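bravska-lines

Floor-marking perception and slot planner for the Idia stack. Maintained by Tekle Moges.

Contents
4,000 labeled images, split by site. Classes: line, corner, slot_free, slot_taken. Labels are polygons in JSON, one file per image.

Wrist view
The wrist model segments yellow lines at close range and passes them to the arm controller as keep-out edges.

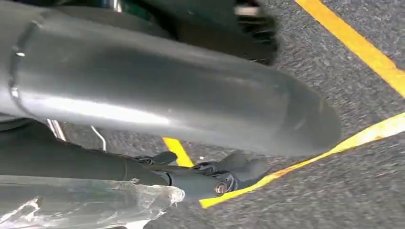
Inference runs at 12 Hz. Set wrist.rate lower if the planner queue backs up.

Head view
The head model fits a quadrilateral to each taped slot. A slot with any overlap from a cart or crate is returned as slot_taken. Overlap threshold is set in slots.yaml.

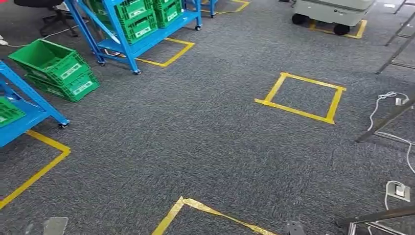 Sólveig Ásgeirsdóttir asked in the tracker whether partial overlap should be its own class, as the Utdale planner treats it as a re-park request. Open, planned for release 6.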